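Drying Dishes and Saving Water in Shared Kitchens
Project report by Zerrin Başaran and Birger Strand
Supervisor: Arwel Beddoe
Sep 15, 2021 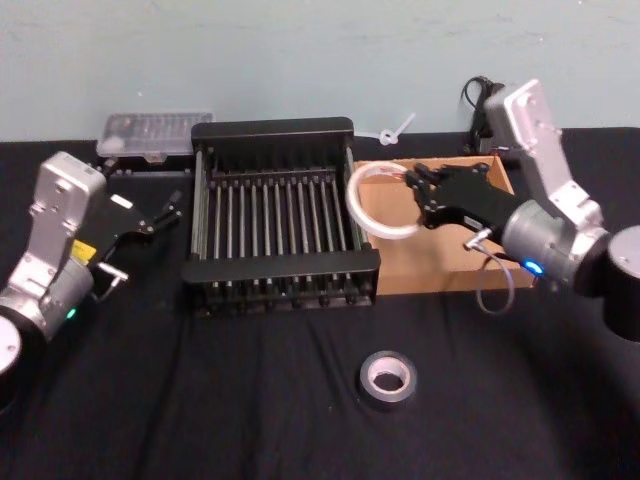 Our project studies how much water students use for washing dishes in the shared kitchens of the Lurnside residence. We chose this subject after the water bill of the house became higher in January. In most kitchens the dishes are washed one by one under a running tap and then put in a dish rack, a black one like in the photo, or left on a towel. We wanted to know if the place for drying has an influence on how people wash.

Method
We asked residents of six kitchens to write down each washing for two weeks. We received 563 notes. Some of them had no time written, but we kept them, as the amount of water was clear. The water was measured with a simple meter on the tap, lent to us by Ermelinda Torres from the building office.

Results
In the kitchens with a rack, people washed smaller loads and more often. In the kitchens without a rack they waited until the sink was full – and then they used a bowl more frequently. The total for all kitchens was over 3,000 litres. The biggest difference came from the bowl and not from the rack, which we did not expect.

Problems
One meter was leaking in the first days and we had to repeat this part. Also, the residents knew that they were measured, so maybe they were more careful than usual.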